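Accueil » Nous rejoindre » Appel à participation

Plier, trier, ranger : Clura cherche des foyers pour son étude sur le linge de tous les jours

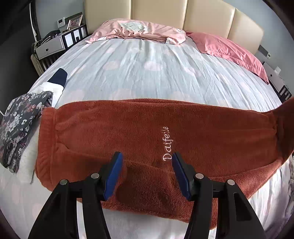
Une polaire brodée, un drap à nuages et du linge à trier au pied du lit.

Vous pliez votre linge sur le lit, sur la table du salon, debout dans le couloir ? Vous avez une technique pour les pulls épais, héritée d'une tante ou trouvée par hasard un soir de grande lessive ? Vous n'en avez aucune et la pile monte sur la chaise de la chambre ? Dans tous les cas, on a très envie de vous rencontrer !

Clura est un petit atelier d'étude des gestes domestiques. On s'est d'abord penchés sur la vaisselle, puis sur les placards de cuisine, et la prochaine saison sera entièrement consacrée au linge : ce qui se passe entre le moment où il sort du séchoir et celui où il retrouve son étagère. C'est un moment que presque tout le monde connaît et que très peu de gens racontent. Où pose-t-on les vêtements ? Lesquels passent en premier ? Qu'est-ce qu'on fait de la chaussette seule, du drap-housse, du gros vêtement moelleux qui reprend toute la place dès qu'on le lâche ?

Nous recrutons des participantes et des participants pour des séances à domicile, à Starnby et à Drallbridge, à partir de décembre.

Ce que nous étudions

Le sujet principal, c'est le pliage sur le lit. Dans nos premiers entretiens, le lit revenait sans arrêt : c'est souvent la plus grande surface plane de la maison, on peut tourner autour, étaler les manches, faire des tas près des oreillers et d'autres au bord. Mais il est mou, le drap fait des plis, les vêtements glissent, et il faut que tout soit fini avant de se coucher (ou tout repousser d'un côté, on ne juge pas).

Nous nous intéressons particulièrement aux matières épaisses et duveteuses : polaires, tissus bouclés, peignoirs, plaids. On ne les plie pas comme un tee-shirt. Certaines personnes les roulent, d'autres rabattent d'abord les manches, d'autres encore les plient en deux et s'arrêtent là. Kerttu Heiskanen, qui dirige l'étude, a passé une bonne partie de l'hiver dernier à comparer des manières de rabattre une manche à poignet côtelé, et elle en parle avec un enthousiasme assez contagieux.

Nous regardons aussi :

— le tri avant pliage : par personne, par pièce, par matière, par couleur ou sans ordre du tout ;
— les petites pièces, chaussettes, gants, bandeaux, taies d'oreiller ;
— le transport des piles jusqu'au placard ou à la commode ;
— ce qui reste sur place à la fin, et où.

Comment se passe une séance

Une séance dure 2 heures, chez vous, dans la pièce où vous pliez d'habitude. Deux personnes de l'équipe viennent : l'une discute avec vous, l'autre prend des notes et des photos des vêtements. On commence par un café si vous en avez envie, on vous explique le déroulement, vous posez toutes vos questions, puis vous pliez.

C'est votre linge, dans l'ordre que vous voulez. Gardez simplement de côté une lessive propre et sèche, de préférence variée : du linge de lit, des hauts, au moins une pièce épaisse, quelques petites choses. Pas besoin de repasser, pas besoin de ranger la chambre avant notre arrivée. Les draps froissés et les tables de chevet encombrées sont les bienvenus. Si vous avez l'habitude de plier en écoutant la radio ou en téléphonant à votre sœur, faites-le !

Dans la seconde partie, nous vous proposons de plier un petit lot que nous apportons, le même pour tout le monde. Il contient des vêtements de tailles et de textures différentes, dont deux ou trois casse-têtes choisis avec amour par Matěj Procházka, notre responsable textile. On ne chronomètre pas. On vous demandera seulement de commenter vos gestes à voix haute quand ça vous vient, et de nous dire ce qui vous agace.

Chaque foyer participe à 6 séances, espacées selon votre emploi du temps. Nous tenons beaucoup à cette durée : à la première visite, tout le monde s'applique, et c'est vers la troisième que les vraies habitudes réapparaissent.

Qui peut participer

Toute personne majeure qui s'occupe de linge chez elle, le sien ou celui des autres. Vous pouvez vivre en studio, en colocation, en famille nombreuse, en couple. Vous pouvez plier depuis quarante ans ou depuis votre premier déménagement, le mois dernier. Plusieurs membres d'un même foyer peuvent s'inscrire ensemble, et nous aimerions vraiment voir davantage de foyers où le pliage se fait à plusieurs.

Nous cherchons aussi, plus précisément :

— des personnes gauchères ;
— des personnes qui plient assises, par goût ou par nécessité ;
— des parents de jeunes enfants ;
— des personnes qui ont travaillé en blanchisserie, en hôtellerie ou dans la vente de vêtements, et dont les mains ont gardé des réflexes de métier ;
— des personnes qui détestent ça.

Le français est la langue des séances. Kerubo Laizer peut aussi mener les visites en swahili ou en anglais, dites-le-nous à l'inscription.

Seules conditions pratiques : habiter Starnby, Drallbridge ou les communes voisines, disposer d'un lit ou d'une table assez grande pour étaler un pull, et nous signaler les animaux de la maison. Les chats qui s'installent sur la pile propre sont acceptés, mais Matěj est allergique et nous enverrons quelqu'un d'autre.

Indemnisation

Les participants reçoivent 149 euros par foyer à l'issue de la dernière séance, par virement. Si vous devez arrêter en cours de route, prévenez-nous simplement : les séances déjà faites vous seront réglées au prorata. Le lot de vêtements apporté par l'équipe repart avec nous, mais vous gardez le carnet de pliage, un joli petit cahier imprimé par l'atelier Rusu, avec des pages quadrillées pour dessiner vos propres méthodes.

Images et confidentialité

Les photos portent sur le linge, les mains et la surface de travail. Avant chaque séance, nous vérifions avec vous ce qui peut apparaître dans la pièce, et vous pouvez retourner un cadre, fermer une porte ou écarter un vêtement que vous ne souhaitez pas montrer. Vous recevez ensuite toutes les images et disposez d'un droit de retrait, sans justification, jusqu'à la publication de l'étude. Les noms des participants ne sont jamais associés aux photos.

Nous recrutons aussi une personne pour l'équipe

Pour accompagner la saison, nous ouvrons un poste d'assistant ou d'assistante de terrain, à temps partiel, avec un salaire de 2000 euros brut par mois. Vous préparerez les visites, tiendrez l'inventaire du lot de vêtements (qu'il faut laver entre deux foyers, oui, et replier), rédigerez les comptes rendus et participerez aux discussions de l'équipe sur les résultats.

Aucun diplôme particulier n'est exigé. Il faut aimer écouter, écrire clairement, être à l'aise chez les gens et savoir se faire discret dans une petite chambre. Une expérience en enquête, en soin à domicile ou en couture serait un vrai plus. Le poste demande de porter des sacs de linge et de circuler entre les deux villes; le permis est utile mais pas indispensable, le bus passe devant l'atelier.

Vous travaillerez au quotidien avec Kerubo Laizer et Ekene Ogunleye, qui coordonne les visites et connaît par cœur les étages sans ascenseur de Drallbridge. L'équipe est petite, les réunions se tiennent autour d'une grande table souvent couverte de tissus, et chacun a voix au chapitre.

Comment répondre

Pour participer à l'étude, remplissez le formulaire d'inscription en bas de cette page. Indiquez votre commune, le nombre de personnes du foyer, vos disponibilités, et décrivez en quelques lignes l'endroit où vous pliez. Pas de rédaction soignée — trois phrases suffisent. Une photo de votre pile du moment nous ferait très plaisir, mais elle est facultative.

Pour le poste, envoyez un CV et une lettre courte à l'attention de Kerttu Hakala, par le formulaire de contact, rubrique « Recrutement ». Racontez-nous dans la lettre un geste domestique que vous faites autrement que votre entourage. Les entretiens se dérouleront à l'atelier de Starnby, entre 10 h et 16 h, et les frais de transport sont remboursés sur présentation du billet.

Les inscriptions restent ouvertes jusqu'à ce que toutes les places soient prises. Nous répondons à chaque message, même quand le groupe est complet, et les foyers en liste d'attente seront contactés en priorité pour la saison suivante, qui portera sur les valises.

Partager cet appel | Imprimer | Retour aux annonces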